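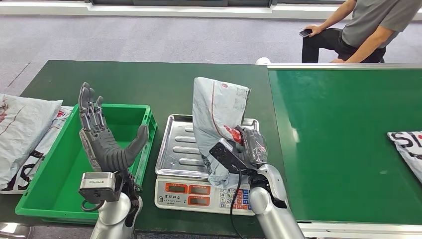

Saturnino Lozano asks whether the 600 m session can be set up on the Kellau monitor without re-entering the distance before every repeat, as his resets to Just Row each time he stops. It can. The steps for the current menu are set out in full below and replace the October version of this page.

## Session

- Work: 5 x 600 m
- Rest: 75 seconds, paddling lightly
- Rate: 24 strokes a minute for repeats one to four, 26 for the last
- Damper: wherever you normally row

Warm up for ten minutes first. Include three bursts of ten firm strokes, with a minute of easy rowing after each.

## Setting the monitor

1. Wake the monitor and wait for the main menu. Pulling the handle at this point starts Just Row, so leave it in the hook.
2. Select **Workouts**, then **Intervals**, then **Distance**.
3. Enter 600 for the distance and 1:15 for the rest. The rest field accepts minutes and seconds only. Typing 75 in the seconds column gives an error.
4. Set **Repeats** to 5. If it is left at zero, the intervals run until you press Menu.
5. Set **Rest metres** to On if you want the paddling recorded.
6. Save to a favourite slot before you start. Unsaved intervals are lost when the screen sleeps.

If you use a Gemico chest strap, pair it before step 2. The monitor won't search for a strap once an interval workout is loaded.

## Rowing it

Row the first repeat two seconds per 500 m slower than you think you can hold. Keep the second, third and fourth at the same split as each other. The fifth can be quicker.

Take the first five strokes of each repeat at about three-quarter length to get the flywheel moving, then go to full length. Don't raise the rate to chase the split. If the split drifts by more than three seconds with the rate steady, stop after that repeat and paddle down.

During the rest, keep the handle moving. Drink in the first half of it - the countdown beeps start at five seconds and leave no time to get your feet straight.

## Reading the result

With rest metres on, the total will be higher than 3,000 m. My last one came out at 3,502 m, of which 502 m was paddling. Average power for the work pieces was 213 watts. Compare the work average only. The whole-session average includes the rests.

Huvus imports the session as one block unless **Split by interval** is ticked on the import page. It has to be ticked for each upload.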